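1/ Starting the drawer set for Flultix this week. Goal is 1000 demos in sim before we touch the real arm.

2/ Mawuli Tetteh wrote the reset script. It moves the cabinet a little each time and picks a new start pose for the arm. Saves me a lot of clicking.

3/ First 100 are in. I threw out 8 – mostly bad grasps on the knob, plus one where I bumped the cabinet.

4/ Next batch is 400, all starting with one drawer open and the green piece inside. Gripper starts open and clear of everything. 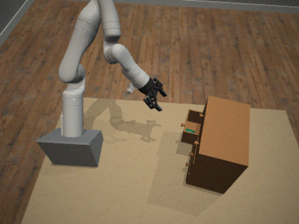 5/ Training run goes on overnight. Will post the curves when I have them.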